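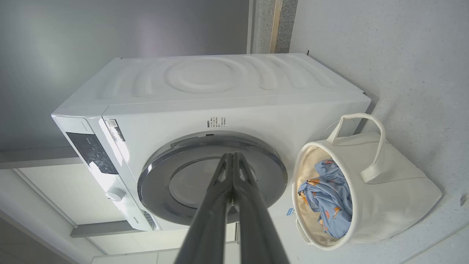 I finished my second Saturday of laundry demos for Nenska, and I'm starting to get the hang of it. The job is to open the washer, pick up clothes from the basket, put them in the drum and close the door, all with a remote-controlled arm. The hard part for me is still the door. The gripper fingers are long and come in from below, and the wrist view is tilted, so left and right get mixed up in my head. The light blue garment with the little cartoon figures is easier, as all those folds give the fingers something to grab.

Armindo Henriques set our target at 100 runs by the end of September. I have 40 that count. A run gets thrown out if I stop for more than 2 seconds – he says the model learns the pause too.
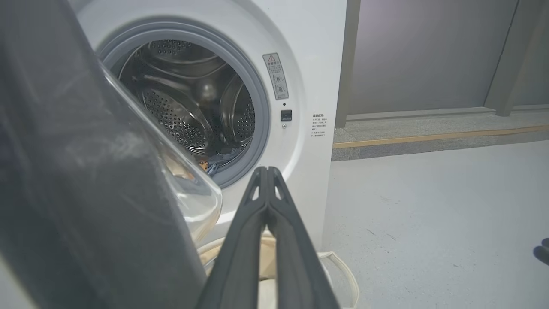
Martim Rocha does it differently. He takes the arm by the wrist and moves it himself, and his runs come out smoother than mine. He is already over 80. I tried his way in the afternoon and my shoulder was sore by four, so I went back to the controller.

Next week we switch to unloading. I expect the door to be my problem there too.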